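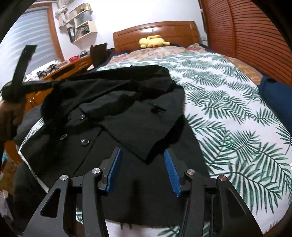
Build gallery: the Diltano hand grippers

I started this pair of hand-held grippers in October, in the shared workshop on Pearce Street, and finished them at home. Each one runs on a trigger and a linkage, with no motor yet. The aim is a tool that can pick up clothing by an edge and fold it. For the bedroom trials I use a black double-breasted coat, laid out on the palm-print sheet, as the heavy item. The big pointed lapel is a good target for the jaws, and the round buttons are good for checking that nothing snags.

Arms
The arms are printed in dark filament. The rounded triangular recess in each outer arm saves material and gives my thumb somewhere to push during assembly.

Pivots
Metal pins at all the joints. The first set was plastic and wore oval after 800 cycles. The current set has done 3462.

Pads
Blue, ribbed on the gripping face, glued on. The lower end of the right pad has gone ragged. I have a spare strip from Adholm and will cut a new one.

Next
Gareth Horrocks at the workshop is drawing a motor mount for the left-hand unit. The plan is a small servo and a 2000 mAh pack. Print time for the mount is 40 minutes if the bed is already warm.

Files for the arms and pads are in the Flestura folder on the workshop drive.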